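4.3 Sorting a mixed tabletop into containers

This section covers the basket, the crate and the bowl. Shelf storage is covered in section 5. Read 4.1 (surface preparation) before starting if the table has been moved or its two panels have been separated.

4.3.1 Before you begin

Check that both table panels are level with each other. A step at the joint will catch the foot of the basket and can tip it when the basket is pushed across. If a step can be felt with a fingertip, adjust the leg screws as described in 4.1.4.

Have the following within reach:

Basket with tall fixed handle
Open crate, plastic
Bowl, wide rim
Kesport item list, form 11
Soft cloth for wiping the surface

Note: The Kesport list is supplied in packs of 40. Replacement packs are ordered from Ornstead under part number 118.

4.3.2 Placing the containers

1. Set the basket near the middle of the table. Turn it so that the handle does not block the side you will be loading from.

2. Place the crate behind the basket. Leave a gap wide enough for a flat hand.

3. Place the bowl toward the back of the table, where it can be reached without passing an arm over the basket.

4. Keep one area in front of the basket free. Single items are set down here before they are loaded.

Caution: Do not place any container across the joint between the panels. The joint is not rated for a point load, even when both sides are level.

4.3.3 Loading the basket

The basket is for toy food only. Fruit pieces are loaded before any other type, as they are the largest and set the height of the load.

1. Take one piece at a time from the table. Do not gather several pieces and drop them in together.

2. Bring the piece in over the rim, to one side of the handle. Lower it until it touches the bottom or the piece beneath it, then release.

3. Load bunched pieces, such as bananas, against one side. Round pieces go in the remaining space.

4. Where the set contains two of the same fruit, load one and leave the other in the free area until the rest of the fruit is in. Check both against the list before loading the second.

With a peach, a bunch of bananas and one mango in the basket, the second mango waits on the table in front.
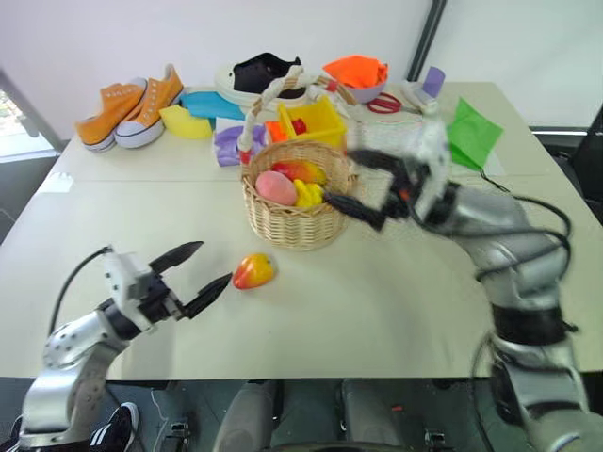 5. Load the waiting piece last and mark the fruit line on the list.

6. Lift the basket by the handle, using one hand under the base if the load is uneven. If a piece rises above the rim, set the basket down and rearrange.

Note: The rope wrapping on the handle may work loose with use. Push the turns together and retie the end. Do not use glue, which stiffens the rope and makes the grip uncomfortable.

4.3.4 Cloths and flat items

1. Shake out any crumpled cloth away from the table and fold it in half twice.

2. Lay the folded cloths in a stack at the side of the table. Small cloths may be kept in the bowl.

3. Leave flat sheets where they are until all loose items have been lifted off them – pulling a sheet out from under other items will scatter them.

4. Stand a sponge block on its narrow side if space is short.

4.3.5 Scissors

Scissors are moved separately from all other items.

1. Close the blades fully.

2. Pick the scissors up by the closed blades and place them in the tool tray (section 6), handles toward the user.

Caution: Never put scissors in the basket, in the crate or under a cloth. Dandgate covers for the tool tray are available in 2 sizes. The smaller size does not fit scissors with large handles.

4.3.6 Shoes

Shoes are sorted last. Pair them by color and set each pair side by side with the toes in the same direction. Where one shoe of a pair is missing from the table, look on the floor beside the legs before recording it as missing. Wipe the surface after the shoes have been removed.

4.3.7 Closing check

Compare the contents of each container with the list. Record any item that has no line of its own under "Other", with its color and the container used. Cards and other small pieces are often missed at this point – check the surface behind the crate and beside the bowl.

Sign the list and keep it with the basket. Corrections to this section are handled by Xuân Văn. Questions about the item list go to Tươi Võ at the Kiều office.

Section revised 2026-03-08. Replaces the August issue.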